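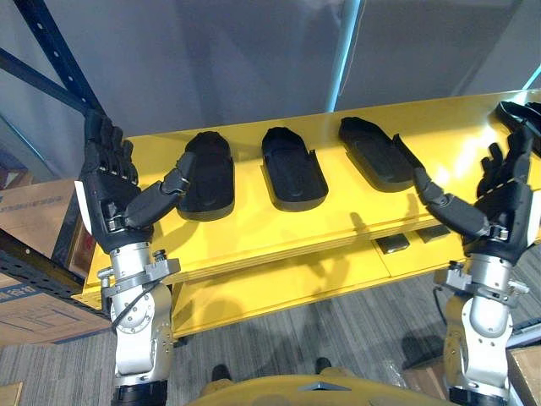
How long does it take to walk from Ponthorpe to the coast? Three hours at a steady pace, and a bit less if you skip the stop at the lock.

I did it again in April with new insoles in my boots, which cost me 60 pounds and rubbed for the first mile. The path has been resurfaced as far as the second stile. After that it's still mud. The bus back runs every 80 minutes and the last one leaves before six, so check the timetable at the shelter before you set off for the beach.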